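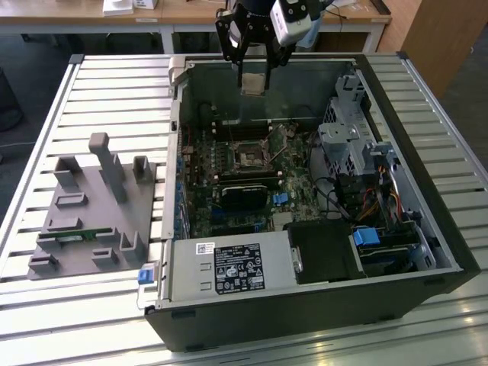 # Justari Household Water Readings

This repository holds monthly water meter readings from homes in the Ayala district. It is maintained by the Ikov Institute and replaces the earlier Bistov release, which should no longer be cited.

## Contents

- `readings.csv` – one row per meter per month, 2,000 rows in total
- `meters.csv` – one row per meter, 141 meters
- `zones.csv` – names and codes of the 7 supply zones

Readings are given in cubic meters. Zone codes are stored as text and keep their leading zeros.

## Known Issues

Meters replaced during the year appear under their new number only. The final reading of the old meter is recorded in the `note` column where the water office supplied it.

November readings for zone 04 were taken late and cover a longer period than the other months. They have not been adjusted. Users comparing zones should divide by the `days` column before drawing any conclusions.

Blank cells mean that no reading was received. A value of zero is a true reading.

## Privacy

Street addresses and account numbers were removed before release. Zones with fewer than 3 meters in a given month are left out of that month's rows.

## Use and Corrections

The data may be used for teaching and research with credit to the Institute. Corrections should be filed as an issue in this repository, stating the meter number and month. Issues are reviewed each Wednesday.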